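Multiplier ses pélargoniums par bouture en fin d'été : ce qui marche et ce qu'on peut laisser tomber

Chaque mois d'août, les mêmes conseils reviennent sur les forums : eau de saule, miel, cannelle, aspirine écrasée, lune descendante. J'en ai essayé une bonne partie, par curiosité et parfois par agacement. Je n'ai jamais vu de différence qui me donne envie de recommencer. La méthode qui suit est plate et sans ingrédient miracle, et je m'y tiens.

Choisir les tiges

Prenez des pousses de l'année, fermes, sans fleurs, longues comme la main. Les tiges brunes et ligneuses de la base s'enracinent aussi, paraît-il. Chez moi elles boudent une fois sur deux. Évitez les plantes fatiguées : on lit partout que la bouture "rajeunit" le pied, mais une bouture prise sur un sujet malade donne surtout un petit sujet malade.

Arrosez la plante mère la veille et coupez le matin, avant la chaleur.

Préparer la bouture

Coupez net sous un nœud avec une lame propre. Retirez les feuilles du bas et les petites stipules, qui pourrissent vite, et gardez deux ou trois feuilles au sommet. Supprimez tout bouton floral, même s'il est joli.

Laissez ensuite sécher la coupe quelques heures à l'ombre. C'est le seul "truc" de grand-mère que j'ai gardé. Mebrat Gudeta, avec qui j'échange des plants depuis longtemps, les laisse une nuit entière. J'ai trouvé cela excessif, puis j'ai oublié les miennes sur l'établi jusqu'au lendemain. Elles ont repris quand même.

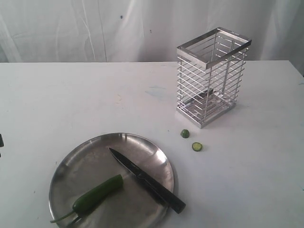 Plan de travail blanc, fond de tissu clair.

Le substrat

Moitié terreau tamisé, moitié sable grossier ou perlite. Les sachets "spécial bouturage" coûtent cher et j'aimerais qu'on m'explique ce qu'ils ont de spécial. J'ai utilisé celui de Grarnex pendant deux saisons : correct, un peu trop tourbeux, et quasi impossible à réhumidifier une fois sec.

Humidifiez le mélange avant de remplir les godets. Faites un trou avec un crayon, enfoncez la tige sur 3 cm, tassez du bout des doigts. Un godet par bouture, ou quatre sur le pourtour d'un pot en terre si la place manque.

Et l'hormone ?

Sur un pélargonium, c'est de l'argent perdu. Mesfin Wako soutient le contraire et je lui laisse ses flacons. Pour un arbuste difficile, la discussion est ouverte - pour une plante qui fait des racines dans un verre d'eau, je ne vois pas.

Après

Lumière vive, pas de soleil direct, et surtout pas de sac plastique. L'étouffée convient à beaucoup de plantes, mais celle-ci y attrape la pourriture noire du collet. Si la base noircit, jetez la bouture et son terreau. Aucune poudre ne la sauvera, quoi qu'en dise l'étiquette.

Arrosez peu. Les feuilles du bas vont jaunir, c'est normal, enlevez-les. Ne tirez pas sur la tige tous les matins pour "vérifier" : une nouvelle feuille au sommet est déjà un assez bon signe, et des racines qui sortent par le trou du godet en sont un meilleur.

Rempotez à ce moment-là dans un pot de 9 ou 10 cm, pas plus grand. Pincez la tête quand le plant a repris sa croissance, puis hivernez hors gel, près d'une fenêtre, presque au sec. Les premiers apports d'engrais attendront mars.

Variétés : 'Endale' et 'Kahsay', que je tiens d'Adanech Araya, reprennent sans histoires. Les pélargoniums à grandes fleurs sont plus lents et j'en perds davantage. Prévoyez donc quelques tiges de plus pour ceux-là.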